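Prestora Property Desk
Ticket: Unexplained overnight water use, flat 3, Thorlacius House
Status: Closed
Opened: April 25, 2023
Category: Plumbing / metering
Meter system: Gelinar sub-meter with wireless reader
Meter contractor: Edex

Reported problem

The tenant's bill for February shows 1,365 litres logged between midnight and five in the morning, spread over the whole month. The tenant says that no appliance runs at night. There is no dishwasher, and the washing machine is used at weekends in the daytime. The tenant has asked whether the meter is faulty and whether the charge can be taken off.

The Gelinar portal has raised no leak alert for this flat. The alert only fires when flow is continuous for longer than the set period, so a leak that stops and starts will not trigger it.

Checks made from the office

The hourly readings were exported from the portal. Night use appears as short bursts, each a little smaller than a toilet flush, at uneven intervals. The pattern is the same on weekdays and weekends. Daytime readings look normal but probably include the same bursts, which cannot be separated from ordinary use.

The meter serial number on the portal matches the one on the tenancy inventory. Readings for the flats on either side were compared and do not show the pattern. The reader clock is correct, so the night readings are not daytime use logged at the wrong hour.

Remote checks could go no further than this. A visit was booked with the tenant's agreement.

Visit notes

The stop valve for the flat is in the hall cupboard, on the same shelf level as the Gelinar meter. The valve is stiff but closes fully. With the valve shut, the meter dial did not move, which rules out a leak between the meter and the valve.

The kitchen was taken first. The sink tap, the washing machine valve and the trap were checked and no fault was found. The kitchen branch was then isolated for the rest of the visit.

The bathroom is the only other room with a supply. It has a white vanity and a grey marble-patterned tile floor. The basin tails were checked at the isolating valves and at the tap. Both valves hold.

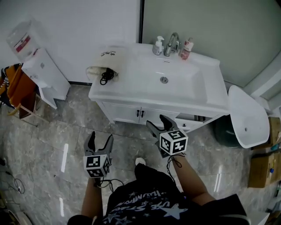
Test with the stop valve open

1. All taps closed, kitchen isolated, meter dial noted.
2. Wait of 30 minutes with no water used.
3. Dial read again. It had moved by slightly less than one cistern refill.
4. Cistern isolated, same wait repeated. The dial did not move.

The result points to the cistern. Food dye was added to the tank and colour reached the pan before the second wait had ended. The flush valve seal is letting water by. The level drops slowly, the float falls, the fill valve opens for a short time and then closes again. This agrees with the bursts in the hourly readings and explains why the continuous flow alert was never raised.

The seal was removed and found to have scale along one side. It was cleaned and put back as a temporary measure. A replacement was ordered, as the scale has marked the rubber and cleaning will not hold for long. The tenant was shown how to close the cistern valve at night until the part arrives.

Question passed to the meter contractor

Prestora asked whether the alert could be set to pick up repeated short bursts at night, and whether the meter needed to be changed before the bill was reviewed. The hourly export and the results of the timed test were attached to the query.
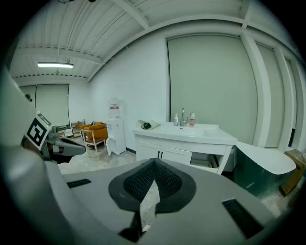

Edex replied that the meter did not need to be changed, as it had recorded the test correctly and had stayed still when the valve was shut. The burst setting exists but is off by default. It is found under Alerts, Advanced, and is set per meter, not per building. It should be given a night window, or a tenant who gets up to use the bathroom will set it off. Edex also asked that the export be sent with the time column left in, as the copy attached had lost it.

Actions

Burst alert switched on for flat 3, window midnight to five.
Export sent again with the time column.
New flush valve seal fitted on a second visit. Dye test repeated, no colour in the pan at the end of the wait.
Kitchen branch reopened and tap run to clear air.
Stop valve spindle greased. It still needs two hands and should be changed when the hall cupboard is next cleared.

Billing

The water did pass through the meter, so the reading stands. Because the fault was in a landlord's fitting, the night use for February is to be credited to the tenant in full. The credit will show on the next statement under Adjustments.

Follow-up

Night readings checked on the portal after 2 weeks. Zero use inside the window on most nights, with single flushes on the others. No alert raised. Tenant informed and agrees to closure.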